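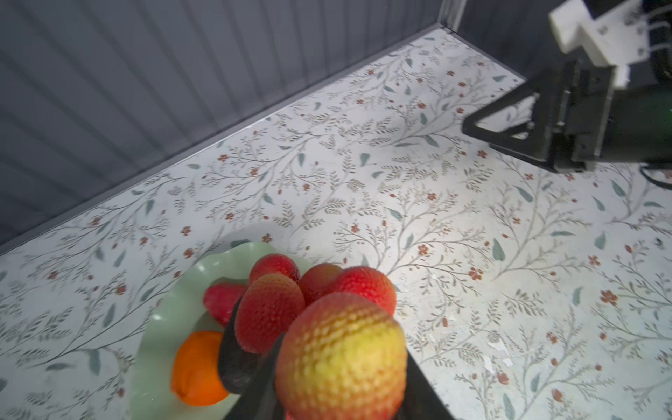 *Artificial fruit and the scalloped bowl in the two-arm enclosure, Norkcombe workshop.*

## Revised practice for shared-workspace handling

The Wijaya working group has adopted a revised code of practice for enclosures in which two robot arms share one tabletop. It takes effect in August and applies to all 19 member workshops.

The principal change concerns access to a common container. Under section 8, only one gripper may be inside the rim of a bowl, tray or basket at any time. The second arm is to wait clear of the container until the first has withdrawn. Members asked for this wording after the spring review, in which 63 written comments were received.

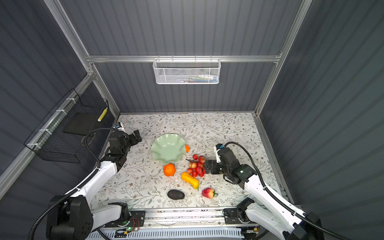

*Page last changed: August, by D. Govindasamy (revision 2)*

Section 9 deals with the layout of the work surface. Objects are to be set out within reach of at least one arm, and the arrangement is to be recorded before each run. Patterned table coverings remain permitted, provided the same covering is kept for a complete series. Storage baskets may be fixed to the walls or frame of an enclosure if they stay outside the path of both arms.

Cable sleeves are to be checked through the full range of movement at the start of each shift. The check is entered in the log and initialed by the operator.

Nabila Lumbantobing will receive questions on the text. Requests for an exception should be sent in writing to Conall Ó Gríofa, with a sketch of the enclosure attached. Printed copies are available from the Lerent office.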